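Work with us > Open calls > Tasting table

Hi, I'm Ľubica Sokol, and I look after the tasting table at Grusudier. We make cold drinks in small bottles, we have for a few years now, and this spring I need people who'll come in and drink them with me. Well, drink a little, put the cup down, think, and then tell me what they noticed. If that sounds like a decent way to spend a morning, please keep reading!

The next round starts on 9th March and goes until we've seen everybody. I'm looking for 20 tasters in all, and you don't need any kind of training. You do need to be over 18, able to smell and taste normally (so no head cold on the day, please move your slot if you've got one) and comfortable saying "I don't like it" to the person who mixed it. I've been mixing these things since college and I can take it.

A session goes like this. You come up to the second floor of the Kiltent building, door 123, and hang up your coat. I sit you down at the white table and pour from one bottle into two cups, a first pour and a second pour ten minutes later. You taste the first, write a few words on the card, have a cracker, and taste the second. The question I care about most is whether the drink changes for you once it's been open a while. Then we talk for a bit, and you're done inside an hour. The cups are paper and they come in different colors so that you and I can both say "the gray one" or "the green one" without pointing and mumbling.
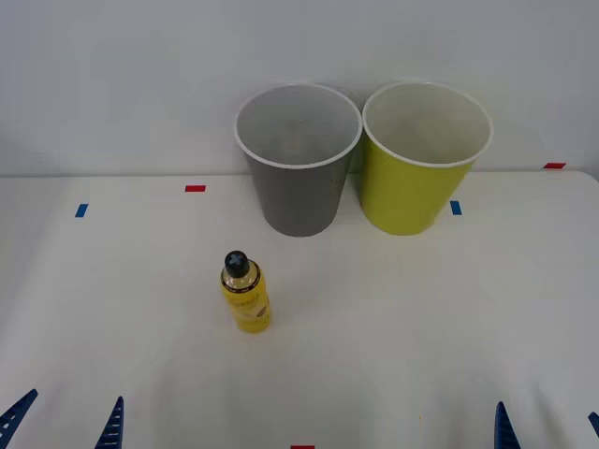
Masanja came to the February round and wrote to me afterward that the color of the cup had bothered her more than she expected. She was sure the drink in the green one was more sour, and she only started to doubt it when she tried the same thing at home from a plain mug. She asked if we could swap the colors halfway through, and said she'd come back either way, but she'd like longer between pours and a less salty cracker.

So we're swapping the colors halfway through! Half of you will get the first pour in gray and the other half in green, and I won't tell you which group you're in until the end. The crackers are now the unsalted kind. I'm still thinking about the longer wait, because it makes the session drag for people on a lunch break, but if you have an opinion put it in your email.

A few practical things. Please skip coffee, gum and anything minty for an hour before you come, and leave the strong perfume or aftershave off that day. If you have food allergies or you're avoiding sugar, write to me first and I'll send you the full ingredient list for whatever is on the table that week. Pregnant or nursing, same thing – write first and we'll look at the list together. Kids can't taste, but there's a couch in the hallway if you have to bring one along with a book.

You get 12 dollars per session, paid on the day, plus a couple of bottles to take home. You can sign up for one session or for several, and I'd love to have a handful of people who come every time, as it helps me a lot to hear from the same mouth twice. Mornings are easiest to get. Late afternoons fill up fast.

I'm also looking for one paid helper, two mornings a week, to set out cups, wipe down between tasters, keep the cards in order and type them up. Slow and careful is better than fast here. No experience needed, though neat handwriting would make me very happy. Tell me in a few lines what you've done before and which mornings you could work.

To apply for either one, email me with your first name, the times that suit you and the last drink you really enjoyed (anything counts, water too). We're a short walk from the Eritz stop on the 802 bus, and there's a bike rack by the side door. The front door sticks, so give it a good push.

Contact: Ľubica Sokol, tasting table | © Grusudier | Back to top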